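Kitchen cell at Gravden: questions we are often asked about setup and care

Last changed: January 20, 2022

This page is for everyone who has booked time on the kitchen cell. Please read it before your first session. If your question is not answered, write to the cell list and we will add it.

Who is allowed to switch the arm on?

Everybody who has done the short introduction and signed the sheet by the door. If you did the introduction before December, please do it again. The stop button was moved and the old habit of reaching to the left does not help any more.

What must I check before I start?

Look first at the base and read the colour of the light. Then follow the arm cable with your eyes from top to bottom and move the wrist slowly by hand, in guiding mode, to both ends of its range. The cable has to follow without pulling. If it becomes tight at any point, do not start a program. Loosen the first strap, give the cable a little more length and try again.

How often are the cable straps changed?

Every 40 working days. They are the soft black ones in the drawer marked Jato. Do not use hard plastic ties, even for one afternoon - they cut into the cable cover and we had to replace one complete cable for this reason.

The gripper does not close fully. What can I do?

In most cases the homing was not done after the last power cut. Open the gripper page, press homing and wait until both fingers have moved out and in again. If there is still a gap, clean the finger rails with a dry brush. Oil is not allowed there. If the gap stays after cleaning, write error 1503 in the log book, also when the screen shows no number, so that we can find these cases together.

Can the gripper go into water?

No. The fingers may touch damp objects, but the housing is not sealed. We keep the reaching tasks in bowls on the worktop and leave the sink basins for later work. The lowest permitted height is stored in the file called Plellutitz, and only the cell team changes it.

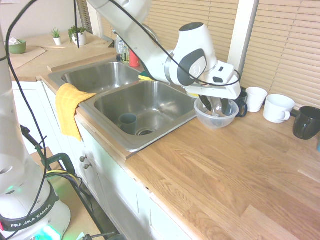 Gripper lowered into the clear bowl beside the sink, with the cable looped over the wrist.

How do I know that the height is still correct?

Put the test bowl on the counter, run the program "bowl check" at low speed and keep your hand on the stop button. The fingers should stop before the bottom of the bowl. Repeat it each time the worktop was cleaned with force or somebody leaned on the base.

Which screws do I tighten, and when?

The flange screws are checked every 32 hours of running time, always crosswise and with the small torque key. The base screws are checked once in 365 days by Neagu, our service firm. Please leave those alone.

May I move the mugs and the other kitchen things?

Yes, but take nothing out of the room. Put towels and sponges where the arm cannot catch them before you start a fast program.

What do I do after a collision?

Press stop, leave the arm where it is and write down which joint was named on the screen. After this you may release the brakes and guide the arm away by hand. Check the fingers for cracks before you go on.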